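News > Lultton > Food and Drink

Search this site Search Enter keyword

Lultton's raspberry supper will go ahead on Saturday, despite a shortage of raspberries.

The supper, which has filled the hall on Cruzado Street every October for 33 years, was in doubt after a wet September finished off most of the late crop at Grernmont Farm. Grower Amândio Azevedo had promised 430 punnets. He has so far delivered 30, and described several of those as "mainly for jam".
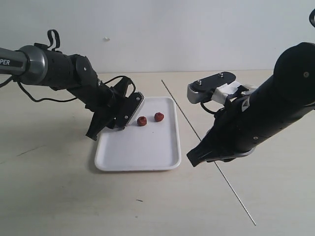 Will tickets already bought still be valid?
All tickets stand, and anyone who would sooner stay at home can have their money back at the hall door until 6pm on Friday.

Organiser Jaime Falcão said the menu had been "looked at again". The raspberry soup has gone, to no recorded protest. The tart stays, though it will now be chiefly apple, and the sorbet will be served in what Mr Falcão called a continental portion.

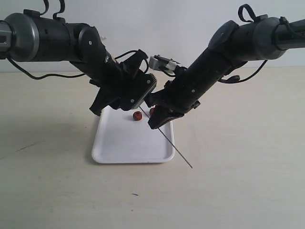 Two arms over a small white tray.

Booker Mbeki, who has eaten at every supper but one, said he would be asking for a discount. "It's called a raspberry supper," he said. "I don't mind being reasonable, but I'd like to see a raspberry."

A proposal to buy in frozen fruit was voted down on Tuesday after a discussion lasting until ten past eleven. Valter Vieira, who put the idea forward, said he had only been trying to help and would be bringing his own pudding.

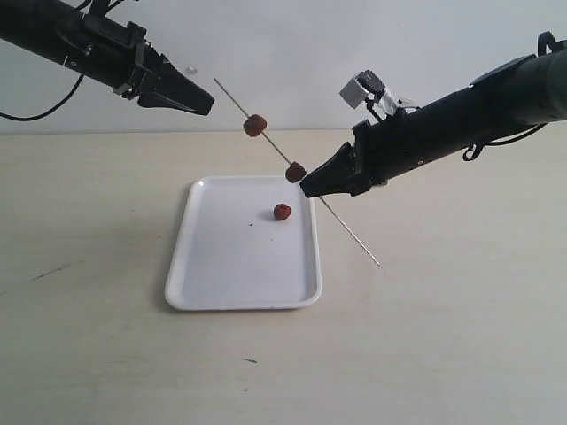 A cable hangs beneath the arm on the left.

Last year's supper raised £1,190 for repairs to the hall roof – which leaked on the pudding table all the same. The money raised this time will go to the same roof.

Doors open at 7pm. Diners are asked to bring their own spoons.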